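3.2 Storage around the work surface

The second part of the study looked at how people use the storage nearest to their hands. We took the view that a small work surface is rarely used for one kind of task only. In the 25 homes visited by Fiifi Ametepe, the counter where meals were made was also the place where mail was opened, small repairs were done and shopping was put down. Rules for kitchen storage tend to treat these as separate activities. The people we spoke to did not, and several kept hand tools within reach of the spices.

We divided the storage into three zones. Zone A is the surface itself, including any tray or board that stands on it. Zone B is the wall within arm's reach, which takes racks and shelves fixed to the side. Zone C is anything hung from a rail at the back, usually a basket. The zones follow the scheme used in the Susero survey, except that we put trays in Zone A even when they are used only for storage. Orvokki Ikonen coded all the layouts, and a second coder repeated 80 of them. Disagreements were mostly about objects that reach over the edge of their container -- a long package laid across the top of a basket, for instance -- and these were assigned to the zone of the container.

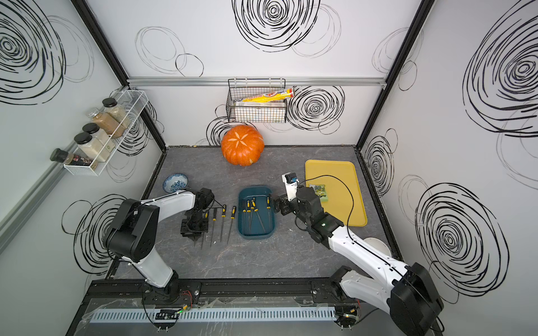
Figure 4. A mixed layout with all three zones in use. Zone A: trays, bowl and hand tools, with an orange pumpkin at the back left. Zone B: white wire rack with spice jars. Zone C: black wire mesh basket on the back rail.

Mixed layouts were harder to code than single-purpose ones, mainly in Zone A. A tool lying beside a tray can be in use, waiting to be put away, or simply left where there was space. We did not try to guess which. Tools inside a tray were coded as stored, and tools of the same kind outside it were coded as loose. The same rule was applied to food: a snack packet on a board was coded as placed on the board, whether or not the board was meant for cutting.

Zone B gave the fewest problems. Spice jars stay in their rack between uses, and participants said they knew them by position and by color before they read any label. This agrees with what was reported in the Wokance interviews. The main complaint was about tall bottles, which took up the end of a rack and stuck out past it.

Zone C was used for things that did not fit elsewhere. Rolls of wrap and flat boxes were common here. Participants liked the basket for long packages but said that whatever lay underneath was easily forgotten. Decorative objects had no zone of their own. We coded them by the surface they stood on and left them out of the reach measurements in Section 3.3, where the basket rail was taken as the upper limit for a seated user.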